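Thread on transferring old college credits, for anybody who dropped out a long time ago and is thinking about going back. I just got through it and I have feelings.

Posted Monday, December 10, 2018

1/
So I left Vandton State with a pile of credits and no degree, moved back to Osholm, got a job, had kids, the usual. This past March I decided I was going to finish. I figured they'd look at my old transcript, nod, and hand me a schedule. Ha!

2/
First thing to know: your credits probably didn't expire. Everyone told me they had. My sister-in-law told me, a guy at work told me, a stranger at the DMV told me (I overshare in lines). Mine were all still sitting there on the transcript. What changes is whether the new school will count them toward anything.

3/
Those are two separate questions and I mixed them up for weeks. "We accept your credits" can mean they all come in as general electives and you still have to take everything over again for your major. Ask which requirement each class is filling. Ask for it in writing. Be a little annoying about it.

4/
Second thing: the hold. I went to order my transcript and Vandton wouldn't release it, because I owed them $281. For what? A parking ticket, a library book and late fees on the late fees. I have no memory of the library book. I paid it over the phone, and the very nice person in the bursar's office told me she gets calls like mine every day.

5/
If you think there might be a hold on yours, call before you apply anywhere. The new school's deadline doesn't wait while you argue about a book. Also ask if there's a payment plan. I didn't need one but she offered before I even asked, so they clearly exist.
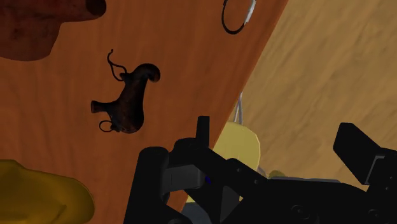 6/
Okay, the course descriptions. This was the worst part for me. Bermúdez College (where I'm going now, love it, more on that later) wanted the catalog description for each class they didn't recognize. From the year I took it! The current catalog didn't count.

7/
Vandton's old catalogs aren't online that far back. I emailed the registrar, who sent me to the library, who sent me to the archives, and the archives scanned the pages I needed and emailed them over in two days. For free. Archives people are the best people, I won't be taking questions.

8/
If you still have a syllabus from back then, dig it out. I'd kept exactly one, in a box with my old bank statements, and it got my statistics class approved as actual statistics and saved me a whole semester of math. I did a lap around the kitchen when that email came in.

9/
Bermúdez does all of this through a website called Pusik. You upload your stuff and every class gets a little colored tag — gray for waiting, green for approved, orange for "needs review." Orange can sit there a long, long time. Mine sat until I walked into the office and asked, and then it got looked at that afternoon.

10/
I don't think anyone was being lazy, either. The review goes to the department, the department is one professor with a full teaching load, and she doesn't get a message when something lands in her pile. A polite email straight to the department secretary moved things faster than anything I clicked on. 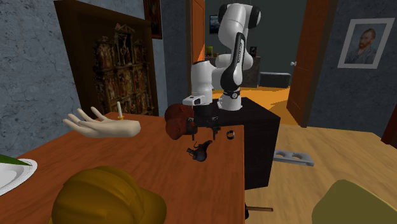 11/
The final count, since people keep asking in my DMs: 40 of my credits came over and count toward something real. I lost 3 classes. One of them was a bowling class so I can't be too mad about it. The other two were education courses that were out of date, and after sitting in on the new versions, yeah, fair enough.

12/
Money stuff. Bermúdez has a grant for returning adults, $700 a semester, and it's not on the main financial aid page at all. It's on the evening program page, at the very bottom. You have to have been out of school a good while and you have to be taking at least two classes. The form is one page long. Go scroll to the bottom of your school's pages!

13/
What's it like being back? Loud, mostly. My classes are at night, so it's a lot of people coming straight from work with a sandwich in one hand. I'm nowhere near the oldest, and the younger ones are kinder about it than I expected. One of them fixed my margins for me without saying a word.

14/
I forgot how to study, by the way. Completely. I read the first chapter of my child development book like it was a beach novel and then couldn't tell you a thing about it. The tutoring center got me taking notes again. It's included in your fees so you've already paid for it, please go.

15/
Someone asked if I'd do it over at Vandton instead. The drive from Osholm is too much on a weeknight, and Vandton has a rule about how many of your last credits have to be theirs. Check that rule wherever you're looking. Bermúdez has one too, it's just a smaller number.

16/
Finals are this week, so if I don't answer you, that's why. Send me your transcript questions anyway and I'll get to them over break. And if anybody has the name of the form for getting a PE requirement waived, I need it before spring registration closes.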